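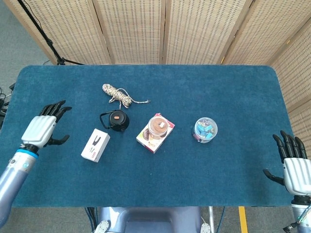

*Hands down, five things on the mat, Saturday morning at the Brondton shop.*

# Quinlan build: the questions I keep getting

I've been putting this two-handed robot together in a shared workshop, and my inbox has filled up with pretty much the same questions over and over. So I'm answering them in one place! I'll add more when I get the time.

### Is Quinlan the robot or you?

The robot. I had to write something on the parts bin and that's what I wrote.

### Did you make the hands yourself?

Oh gosh, no. I bought the hands as finished units and everything after that was my problem (mounting, wiring, power, the software, the swearing). I did try printing a hand early on, and the fingers snapped at the second joint every single time. If you have a limited budget, put the money in the hands and go cheap everywhere else.

### What did it cost?

More than I told my family. The hands were the big one by a mile. Leaving those out, I've spent some 2000 dollars, and 500 of that went to power supplies and cables, which still stings a little. I bought the wrong connectors twice.

### Why a mat on the table?

Bare tabletop was a pain. Light things skated away the second a finger touched them, and the shine confused my object detection. The dark teal is a nice plain background for pale boxes and clear plastic, and the soft surface is kinder to fingertips when I get the height wrong. I get the height wrong a lot.

### And the woven screen in the back?

That's a folding room divider! Before I put it up, the vision code kept picking out stuff on the shelves behind the table and getting very excited about a paint can. It also keeps the bench next to mine from having to look at my mess.

### How do you pick the objects?

I grab whatever's a different kind of annoying. The rope is floppy and never lies the same way twice. The little black kettle has a handle I'd love to see two fingers hook through. Boxes are the easy ones, so I've been setting things on top of them, like that round container with the brown lid, to make it move one without dumping the other. The clear jar of binder clips is my nemesis, because see-through plastic is just plain hard for the camera code.

### Can it pick up all five?

Not in a row. My best day was 19 clean grabs on the small white box, and then I got cocky and moved on to the rope. We don't talk about the rope.

### What are you running it on?

A used desktop and a control program I call Vavton. It's a pile of Python scripts and I'm not ready to share it. I know, I know, I keep saying that. I want to clean up the calibration part first so you don't spend a weekend hating me.

### How do you keep from getting pinched?

Nobody reaches over the mat while the motors are on, me included. I keep a stop button by my keyboard and I run new moves at the slowest speed first. Tie your hair back, too.

### Your cables are a disaster. Is there a plan?

Sleeves and a proper tray are on the list, right under "fix left thumb."

### Can I come see it?

Sure, if you're near Brondton! I'm usually there Saturday from 10 until I get hungry. Send me a note through the Brokedine contact page first so I can tell you which door to use, since the front one sticks.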